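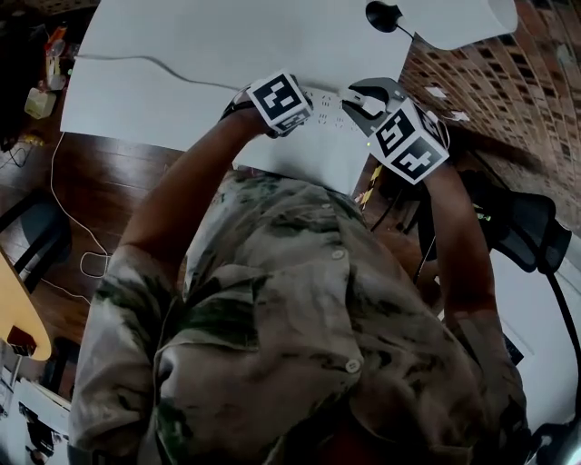 Comparing two hand-held grippers this month, the Limberg and the Flondik. Both are held in the hand, both carry a cube of square markers near the wrist, and both get tracked from a head camera. Notes as I go.

Test set is 300 picks per gripper. Flat things, thin things, things with edges: card, cable, plugs, strips of printed paper. I left out mugs and blocks. Every gripper can pick up a block.

Limberg first. Fingers are stiff and close dead parallel. Good on plugs. On card it pushes the edge along the table until something stops it. 237 clean picks out of 300.

Flondik next. Fingers bend a little at the tip, so you can press down and let them slide under. Better on paper, worse on cable, which rolls out sideways if you grip near the end. Still redoing the cable set with fresh pads, so no total yet. 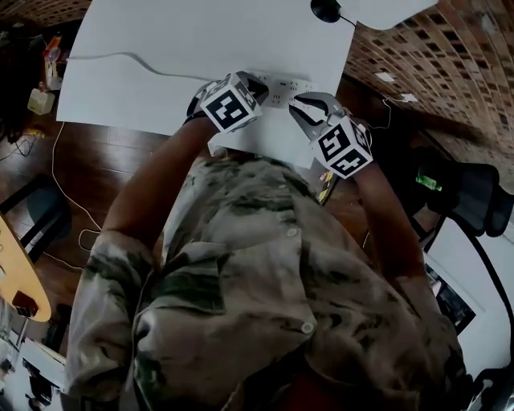
Both hands over the white sheet, printed strip between the fingers.

Tracking. Marker cubes hold up well as long as the camera gets one face fairly square on. Trouble starts when you turn the wrist so that two faces are both at a steep slant. The pose then flips between two answers from one frame to the next. A filter hides it but adds lag.

Lens is very wide. Straight edges bow badly near the border and the first calibration was poor out there. Redid it with 96 board views, most of them in the corners. Error near the border dropped by half. The middle was fine before and is fine now.

White work surface is a mixed blessing. Good contrast for dark fingers. Bad for exposure: the camera meters on the sheet and the black squares go muddy. Locked exposure by hand, one stop down from where auto put it.

Controller is the Zapata board for both grippers. It logs finger opening and camera time on one clock. Offset after a cold start was 15 ms, same every time, so I subtract it and move on. If it drifted I would be less relaxed.

Someone asked about weight. Limberg is the heavier of the two and most of that is out at the fingers. You feel it in the forearm after a long set. My last picks in each Limberg block were slower than the first ones.

Also asked: why not use the Lerulmont arm for the whole comparison? Planner choices would get mixed up with finger choices. By hand I can copy the same approach angle closely enough. The arm gets the better gripper afterwards.

Next up: Limberg body with Flondik tips. The screw spacing matches, the tip thickness does not, so I am printing a shim. Cable set first.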